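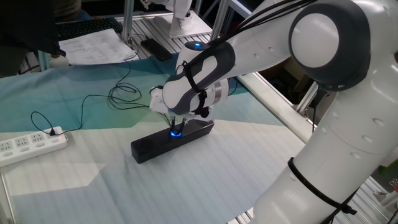 Wilma Van Acker wrote in to say that the hardest part of any desk is the cords, and that a list of tabletop things with no cords in it would be no use to her. Agreed, so they went straight in!

# Kirnero Tabletop Notes

Kirnero is a growing set of short written notes on the stuff that lives on a work table: power strips, plugs, loose cord, glossy black boxes with a lit ring on top, piles of printed paper, patterned cloths. I love this material (really, a curled cord can keep me busy all evening).

## What's in it

- 100 notes, plain text, one per table
- 52 of them mention a power strip
- 8 cover the cloth by itself, mostly color and pattern

## Writing a note

Use everyday words. Say "power strip" every time, and write down whether its light is on. Cords get their own line, including where they go. Papers can just be "papers" unless you can read them.

Version 2 is due in November, with Anas Helmy's notes on shelves added.

Related
- Herlow Shelf Notes
- Brudon Drawer List
- Ramadan Table Settings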